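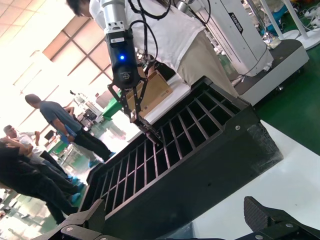 Slotted Rack Storage and Packaging Waste in a Shared Work Hall
Project report, Workplace Organization II
Ezequiel Gallegos, Itzel Arellano, Hala Tawfik
Course instructor: Marisol Zavala
Submitted Thursday, May 29, 2025

1. Introduction

Our group was asked to pick one storage problem in a real workplace, study it, and suggest changes that would cost little or nothing. We chose the storage rack in the Salinas hall. The rack is a black unit, open at the top and divided by thin partitions into rows of narrow rectangular compartments. It stands by a white table where deliveries are opened. Thin, flat items go into the rack and everything else goes to the shelves in the back room.

The rack does its job when it is kept in order. The people who use the hall told us that it is often not kept in order, and that the table and the surfaces near the rack fill up with packaging. We wanted to find out how these two problems are connected. Our first guess was that the rack was too small. By the end we had a different opinion.

2. Background

The hall is shared by two groups, Keltia and Esis, and both use the same rack. Florêncio Matos is in charge of the hall and gave us permission to visit. He also gave us the parts list, a spreadsheet with over 1000 lines. Only a small share of those lines are for items thin enough to go in the rack.

The rack came without labels. Keltia put its items at one end and Esis put its items at the other, and the compartments in the middle were supposed to be for things that both groups need. There is no written record of this arrangement. Two people we talked to had never heard of it.

3. Method

We visited the hall once a week for six weeks. On each visit one of us stayed near the table and took notes while another talked to people who had a few minutes to spare. In total we interviewed seven people. We used the same questions each time:

Where do you put a new part when you unpack it?
Where do you put the bag and the box it came in?
How do you find a part that somebody else put away?

We also did a simple timing test. We picked an item from the parts list, gave its name to a person who works in the hall, and timed how long it took to find it in the rack. We did this with a stopwatch on a phone, so the times are not exact to less than a second.

We did not move anything during the first half of the project. After that we tried some changes, described in section 6.

4. What we found about the rack

The compartments are all narrow, so a person has to look straight down into them to see what is inside. From the side, only the solid black panel is visible. Dark items are hard to tell apart against the black partitions, and we saw people lift one out, look at it, and put it back in a different compartment. That is probably how some of the items moved from one end of the rack to the other.

The average time to find an item was 61 seconds. The slowest searches were for shared items that should have been in the middle rows. People who could not find them there checked their own end next, and then asked someone.

We also looked at how full the rack was. Even on the busiest visit there were free compartments. This was the point where we dropped our idea that the rack was too small. The space was there – it was just not clear which items it was meant for.

One more thing came up in the interviews. People do not like putting an item in the rack while it is still in its bag, because a bag takes up more room and catches on the partitions. So they take the item out first. The bag is usually the only thing with the part number on it, and once the bag is gone the item has no name.

5. What we found about the packaging

Most small items arrive in plastic bags inside cardboard boxes. The box gets opened, the items come out, and the box stays where it is until somebody needs the space. Bags are lighter and end up in more places. We wrote down bags on the table, inside empty boxes, and on the black metal frame beside the rack. The frame is made of flat bars bolted together and was never meant as a shelf, but it is at a handy height, so people put things on it.

We asked why the bags were not thrown out right away. Three answers came back again and again. Some people keep bags in case an item has to be returned. Some keep them for the part number. Others said the nearest trash can is on the far side of the hall and they plan to make one trip at the end of the day.

Crumpled bags are also a problem for another reason. The silver kind can be seen through a little, but when it is crumpled it is hard to say if there is still something in it. Twice during our visits a person opened a bag to check before throwing it away. Florêncio told us that a new part had been thrown out last July in a bag that everyone thought was empty, and it had to be ordered again from Bondberg.

On one visit we noted a crumpled silver bag on the metal frame, with the rack right next to it and an open cardboard box close by. It was a busy day, with people working and walking through the hall. The distance from the bag to a free compartment was less than an arm's length.
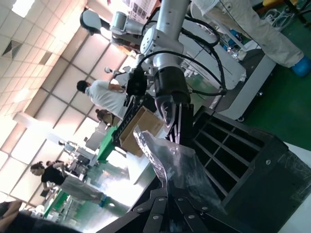

6. Changes we tried

We kept the changes small so that they could be undone if people did not like them.

Labels. We put white tape along the top edge of the rack and wrote the row numbers on it with a marker. Itzel added a column to the parts list for the row number. Some of the tape came off in the second week and we replaced it with a wider kind.

Part numbers. We asked people to cut the printed number off the bag and stick it on the item before putting it in the rack. This worked for Esis. Keltia's items have contacts on both faces and there was no good place for a sticker, so they went back to keeping the bags.

One box for bags. We set one empty box beside the table for flat, checked bags only. People had to press the bag flat before it went in, which showed if anything was left inside.

We ran out of time to repeat the full timing test. Hala did a few searches on the last visit and they seemed faster, but there were too few of them to put in a table.

7. Recommendations

The row numbers should stay and the parts list should be kept up to date. One person from each group should do this, and Florêncio has asked for names.

The middle rows should be marked as shared, with a color if possible.

A trash can should be placed next to the unpacking table.

The metal frame should be kept clear. We did not find a way to make this happen. A sign was suggested, but two of the people we interviewed said they would not read it.

For Keltia's items, a small tie-on tag might work in place of a sticker. We have not tested whether a tag fits between the partitions, and a later group could start with that.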